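Home > Community Help > Food Counters & Small Shops

How do you lay out a snack table so people stop making a traffic jam at the sandwiches?

Posted by culell_corner, Saturday

I look after the snack table at our building in Bimville. It has a brown top, some clear acrylic risers, a flat beige tray, a round wicker basket and a food warmer at one end. I have moved all of it so many times that I now dream in risers.
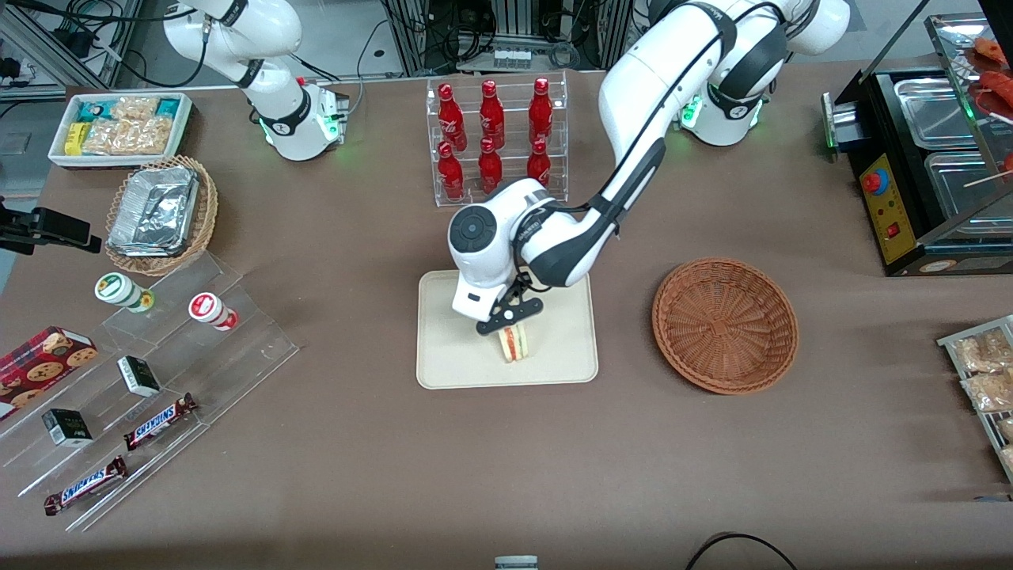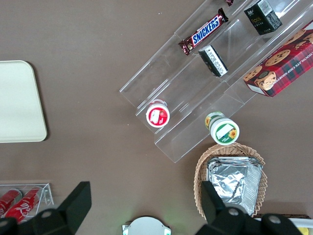
My trouble is as follows. The sandwiches are wedges, and once they're lying down on the tray they slide into each other and shed filling. The tiered racks are great for bottles and hopeless for everything else. Candy bars sink into the troughs, little cartons tip over, and boxes of shortbread are too big for any of it. People then stand there picking things up to see what they are and putting them back somewhere new. By 2 in the afternoon I'm running a lost and found.

I have 61 dollars left to spend and no permission to buy a bigger table. I asked. I was told the table was "a generous size," by someone who has never put a sandwich on it. Where would you start?

61 people found this useful

Posted by nostero_nights

I ran a lobby counter for years and have a drawer full of abandoned risers to show for it, so take this as the voice of expensive experience.

Start with the sandwiches. Wedges want to stand on the crust side with the cut edge facing the customer. Stand them in a row, shoulder to shoulder, with something solid at each end (a folded napkin under the first one works, a bookend works better and looks sillier). People will buy what they can see the inside of. They will also poke it, so get a cover.

Keep the bottles on the two-tier rack and put them at the back. Glass at the front of a table is a mop waiting to happen. Front row lower, back row higher, fill from the back, and leave a hand's width in front so nobody has to reach over the bread.

Get the candy out of those troughs and into the basket. Baskets are for rummaging and candy is for rummaging, and once the two are together people leave the rest of your table alone. Anything in a carton goes on its own short riser, face out, with a strip of museum putty under it. The putty costs next to nothing and you will feel like a genius for a week.

Shortbread boxes: stack them flat at the end by the register, or wherever people stand around feeling weak.

Keep the warmer end clear. You need elbow room there, and chocolate does not.

Posted by dewulf_dave_not_really

just use a bigger table

Posted by tinylids

Seconding the basket, but line it first. Candy wrappers snag on wicker and then the whole thing comes up with one bar like a fishing accident. A plain cloth napkin is plenty.

I'd also split the food from the not-food. We had lip balm next to mints once. Same size, round lid, you can guess. One rack for things you chew and one for things you don't, and a card on each in letters big enough to read from the door. I have handed out what feels like 1000 snacks since the cards went up and had only one complaint, which was about the font.

Posted by culell_corner

Trying the crust-side thing Monday. The bigger table suggestion has been forwarded to management, where it can keep my first one company.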